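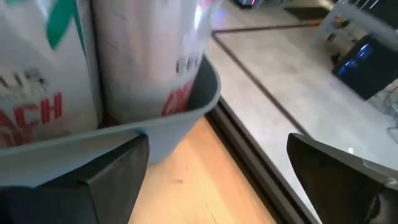 Home Columns Kitchen Letters Archive

In praise of the plastic bin

October 10, 2018

I have owned a lot of baskets. Wire ones, woven ones, a seagrass thing from a shop in Emness that shed all over the pantry floor for two years. I loved every one of them and I'm done with them. Give me a plain plastic bin with a rounded corner and a smooth rim, and I will be happy until the day they carry me out of this kitchen.

I know this isn't a popular view. Every kitchen I see in a magazine has its dry goods in matching glass jars with little chalk labels (who is writing these? when?), all lined up on an open shelf like a chemist's shop in 1887. It's very pretty. I tried it! I spent an entire weekend in March pouring things into jars, and then I spent the rest of the spring trying to work out which white powder was which, and how long you were supposed to cook the barley, and whether the lentils were the old ones or the older ones.

So my first argument is for leaving things in their packages. The package has the date on it. It has the directions on it. Somebody got paid to make the name big and red so you could find it from across the room, and then we go and throw that work in the recycling and buy a chalk pen.

My second argument is for the bin itself. Packages don't stand up well on their own. Bags slump, tubs wander to the back, and anything tall gets knocked over when you reach past it for the salt. Put them upright in a bin, shoulder to shoulder, and they hold each other up. When you want something from the back of the cupboard you pull out the whole bin, set it on the counter, take what you need and slide it in again. It's a drawer, really, and it costs a lot less than having drawers put in. I asked a kitchen place in Kivstead for a price on two pull-outs and they said $2,672, and I laughed out loud in the showroom – not my finest moment.

And it has to be plastic, I'm sorry. I've heard the case for wicker. Wicker is lovely until a bag of sugar splits, and then you're out on the back step with a toothbrush. A plastic bin goes in the sink and comes out clean. Mine have been through leaks, one exploded bag of flour and the move from Domcombe, and they look pretty much the way they did when I bought them.

Don't fill them too full, though. A bin packed so tight you can't get your fingers down the side is just a heavy box. I leave a gap at one end, and yes, my family thinks the gap is where you put half a granola bar.

You can keep your jars if you like them. I kept one, for cookies. Everything else is in bins, and I can find the barley.

Contact us | © 2018 Ntuli Home Pages | Back to top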